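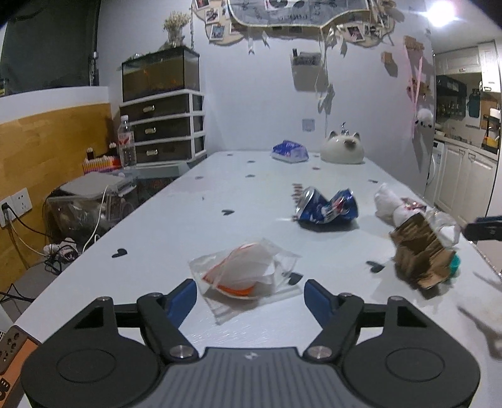 Week 4 notes: what a success rate is worth

The rubbish-sorting project has a number attached to it that people like to repeat, and this week we pull it apart. Of 247 demonstrations submitted by last year's class, 219 were marked "successful" by the students who recorded them. Fine. Successful at what? A crushed aluminum can bent into a V is a fairly kind object for a two-fingered gripper. It has thickness and an obvious place to grab. A crumpled clear plastic bag lying on a white table is another matter, especially with its transparent corners spread flat, and I'd want to see those two scored separately before believing any combined figure. The class scored them together.

Read the Nernmont handout before the lab. It claims that 100 demonstrations per object type is "generally sufficient". I have looked for where that comes from and found a slide that cites an earlier slide. Treat it as a guess by someone who had 100 demonstrations.

Three things to argue about in tutorial

1. Who marks the work. Whoever held the gripper also ticked the box. Jalen Blackwood re-marked a portion of the recordings in May without looking at the original labels, and disagreed often enough that we had to stop and write down what a "pick" meant. We should have done that first. Our current definition: the object leaves the table, stays in the fingers, and is released over the bin. Dragging doesn't count. Pinching a corner of plastic and having the rest trail along the table is still unresolved — bring an opinion.

2. What was left out. If a student fumbled and started again, did the fumble get saved? Last year, mostly no. So the policy learned from people who never miss, and then we acted surprised when it had no idea what to do after missing. The Gandetti baseline has the same problem and reports a higher number, and I don't think those two facts are unrelated.

3. The word "household". Setting up at home gives you a different background and different light from the lab bench, and I'm in favour of it. But a handful of homes belonging to engineering students isn't a sample of households. Write "recorded in student homes" in your report. I will cross out anything grander.

On the Fuvier software

It will give you a smoothness score for each recording. Ignore it for now. A slow, steady reach that closes on nothing can still look lovely on a plot. Zúñiga's chapter on evaluation is better than the manual, though it skips soft packaging entirely.

For the lab

Work in pairs. One person operates, the other marks, and you swap halfway. Keep every attempt, including the embarrassing ones. Record the object type by hand before you start each attempt, and use the four categories on the sheet: rigid, crushed, sheet, film. If something fits two (a folded packet inside a clear bag, say), write both and don't agonize.

Your write-up is one page. I want a table by category, the marker's disagreements with the operator, and a paragraph on which result you trust least. No overall percentage in the first paragraph, please. Reports that open with one lose marks, same as last year.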